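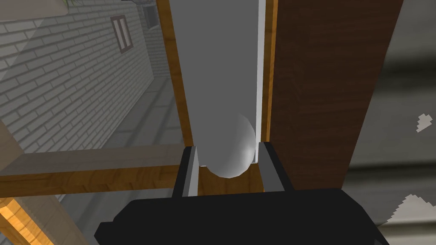

One reader of last year's list wrote in to say that she had gone through every line of it in February, found nothing wrong, and then had her mower quit on the second pass of the season with a belt that looked fine when it was cold and standing still. She wanted the belt check moved up near the top, and she wanted it spelled out that you should flex the thing in your hands and look at the inside face too. So that is where it sits now, and I thank her for it.

Last updated: 28 February 2026

Pre-Season Mower and Yard Equipment Check, with Comments

This is the list we use for the shared equipment at Dindcombe Gardens, and it works just as well for one mower in one garage. Set aside an unhurried morning if you can. I like to have a cup of coffee nearby and the big door open, partly for the light and partly for the fumes.

Before you touch anything

[ ] Spark plug lead off, or battery out, or cord unplugged.
Comment: Every time, even if you only mean to take a quick look. Tuck the lead well away so it can't spring back toward the plug.

[ ] Mower on level ground, engine cool.

[ ] Gloves on, eye protection on.
Comment: The heavy leather gloves are better than the knit ones for blade work, though I admit the knit ones are the ones I always seem to find first.

Belts and cables

[ ] Drive belt flexed by hand, inside face checked for cracks and glazing.
Comment: See the note up top. The Gremura walk-behind has its belt tucked up under a cover with two bolts, and it's a fiddly job, but please do take the cover off.

[ ] Stop bar cable moves freely and snaps back.
Comment: If it drags, the mower stays in the shed until it's fixed. I won't budge on this one.

[ ] Throttle cable, no fraying at the handle end.

Blade and deck

[ ] Blade bolt tight, blade not bent or cracked.

[ ] Edge sharpened and blade balanced.
Comment: Hang it on a nail through the center hole. If one side dips, take a little more off that side and try again. It's rather soothing work once you get going.

[ ] Underside of deck scraped clean.
Comment: Tip the mower with the air filter side up, or you'll be wiping oil out of places you never knew it had.

[ ] Discharge chute guard in place and springing shut.

Fuel, oil and air

[ ] Old gas drained, fresh gas in.
[ ] Oil changed. The Hotlow rider takes its own grade, written inside the lid of the oil cabinet.
[ ] Air filter cleaned or replaced.
Comment: We found 11 spare filters at the back of the Skála shed, so there's no need to buy more this spring.

Cords and batteries

[ ] Extension cords run through the hand, full length, feeling for nicks.
Comment: We have 17 cords now. Anything with tape on it goes in the discard bin, however neat the tape is.

[ ] Battery cases not swollen, contacts clean.

First run

[ ] Bystanders and pets well back, 20 feet at the very least and farther if there's gravel.
[ ] Ground walked for sticks, stones and toys.
[ ] Engine stops promptly when the bar is let go.
[ ] No new rattle or shake.
Comment: A shake that wasn't there in the fall is nearly always the blade, so go back and look at it again before you mow so much as a strip.

[ ] Hours written in the logbook.
Comment: The Hotlow is coming up on 200, so it's due for its bigger service and should have a tag on the seat until then.

Sign and date the sheet, and hang it on the hook by the door.

We use cookies to remember your preferences and see which pages get read. By staying on this site you agree to their use.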